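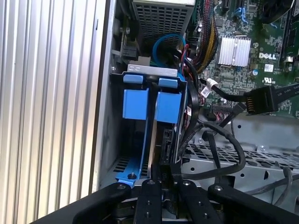
Week 3: Devised performance and the festival as host

January 22, 2025
Notes by Beca Yorath
Print this page | E-mail this page

These notes go with the seminar on devising. Read them before class and bring your own copy, with a pen. We will be using the second half of them on the studio floor.

What we mean by devised work

A devised piece starts without a finished script. The company begins with something else: a place, an object, a news story, a piece of music, a set of rules. The text, if there is one, comes out of rehearsal. Some groups write everything down as they go. Others keep the score in their bodies and only write it down when a venue asks for it.

The word covers a lot of ground. A solo built from family letters is devised. So is a three-hour walk through a shopping arcade with headphones. For this unit we will use the term for any piece where the people performing it had a hand in making its structure.

Devising is sometimes taught as the opposite of directing. Most companies you will read about have a director, or a person doing a director's job under another name. What changes is when the decisions get made and who is in the room at the time.

Case study: Norkimari

Norkimari is a piece for five performers and one musician, made by Inger Østergaard and Lucero Montoya over two residencies. It was first shown at the Daltongate festival in October, in a former bus depot behind the railway yards. The starting point was a word from a skipping rhyme that Montoya's grandmother used. Neither maker knew what it meant, and they decided early on not to find out.

The piece has no fixed running order. It is built from blocks which the company calls rooms, although all of them take place in the same open space. Each room has a task at its centre. In one, a performer has to cross the floor without letting their shadow touch anyone. In another, the group repeats a short argument about a coat, swapping parts whenever the musician stops playing. The order is settled by the performers during the show, using a small number of agreed signals.

Things to look for when you watch the recording:

- How the performers signal a change. The hand on the back of the neck is the obvious one. There is at least one more.
- Where the audience stands. There is no seating and no marked line.
- What the musician does during the coat argument, especially in the later repeats.
- The long stillness before the final room. Time it if you like, but also note how you feel about it.

The recording is held at the library desk. It was made from a fixed position at the back of the depot, so the sound is thin in places. Jhair Chambi's programme essay is in your reader and fills in some of the spoken text.

The festival as host

A festival is often described as a shop window. For devised work it tends to act more like a landlord, and sometimes like a co-author. Daltongate is useful to study on this point, as its papers from that season are available to students.

The festival gave Norkimari the depot for two weeks, a technician on half days and a fee of $2,000. A further $2,000 came from the city's arts fund, tied to a free showing for residents of the surrounding streets. The building's fire rating allowed 200 people. Østergaard has written that the capacity shaped the piece more than anything she had planned, as a crowd of that size on an open floor turned out to be part of the scenery and had to be rehearsed for.

Two conditions in the agreement are worth reading closely:

1. The festival could ask for changes to the length of the work up to a week before opening.
2. The company kept all rights in the material, but the title could not be used at another festival in the same season.

The first is common. The second is less so. Chambi argues in his essay that it treats the title as the thing of value and the performance as something that can be remade under any name. You may not agree. Be ready to say why.

A second example, in brief

Skider, by Kgomotso Ndlovu, was shown at the MacRitchie studio in the same season. It is a solo, devised alone over a much longer period, and the order is the same every night. Ndlovu calls it a devised work all the same. Her rehearsal diary, extracts of which are in the reader, shows her throwing out most of the spoken material late in the process and replacing it with a sequence of falls.

Compare the two pieces on these points: who decides the order, when it is decided, and how much of that process an audience could be expected to notice. Skider is also a good test of our working definition, as one person can hardly disagree with herself in rehearsal. Or perhaps she can. The diary entries for the second month are the ones to look at.

Studio exercise

Work in the groups posted on the studio door. Wear clothes you can get down on the floor in.

1. Each person brings one word whose meaning they don't know. Do not look it up.
2. The group picks one word and agrees on a task that suits its sound. Keep the task simple enough to explain in a sentence.
3. Perform the task for ten minutes without talking. One member stays out and takes notes.
4. Swap the note-taker and repeat, with one rule added.
5. Read both sets of notes aloud. Mark any moment that appears in both.
6. Show the rest of the class a short version built only from the marked moments.

Leave the other groups' floor tape where it is. The colour of your own tape is written next to your group's name.

Written task

Write two pages on one of the following.

- Does the order of the rooms in Norkimari matter to a person who sees it only once?
- In what sense, if any, did the Daltongate festival help to author the work?
- Is a solo work such as Skider usefully described as devised?

Refer to at least one document from the reader as well as the recording. Quotations should be short. If you describe a moment on stage, say plainly what happens before you say what you think it means. A lot of last year's papers skipped the first part and were hard to follow.

Hand it in at the department office or send it by e-mail before the next seminar. Late papers will be marked but won't get written comments.

Reading for Week 4

Østergaard's notebook pages on the second residency, and the first half of Chambi's essay again, this time with attention to his footnotes. Ndlovu's diary extracts continue in the same section of the reader. The page numbers in the printed copy are out by one after the contents page.

Contact: Beca Yorath, Theatre and Performance | © 2025 | Back to top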